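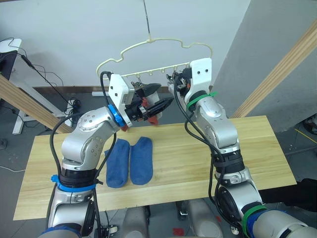 Kathleen Mulligan wanted to know, before I had even got my coat off last week, why anyone should be paid to teach a machine to hang up socks when her own teenagers won't do it for nothing. It's a fair question and a very good place to begin (thank you, Kathleen!), so I have moved it to the front of the notes for Session 2 and pushed the history part back to Session 3.

Machines and chores: where are we now?

Washing was mechanised long ago, and we hardly think of the washing machine as a robot at all. What was left over is the fiddly part at either end, the sorting and the pegging and the pairing, and that is where the difficulty lives. Take a clip hanger and a pair of blue socks. A sock has no fixed shape, so a program can't be told once and for all where its cuff will be. The clip has to be opened and kept open while the cloth goes in, and the hanger, dangling from a hook, will swing if it's pushed. You and I steady it with one hand without a thought. A machine with two arms can hold a hanger by both ends of its lower bar, which is all very well, but then it has no grip to spare for the sock!

On the shop floor things are easier, though perhaps less so than the brochures suggest. Parts come in the same shape and usually in the same place, and a fixed arm will do the same lift all day. Ask it to deal with a soft bag or a tangled lead and you are back with the socks.

For next time, please choose one chore at home and write down every separate movement of your hands while you do it. Colm Madigan tried this in August with a single pillowcase and filled 2 pages, so do pick something small. Spend 30 minutes on it, 40 at the very most, and mark any step where you were going by feel and hardly looking. We'll compare lists in pairs before the tea break.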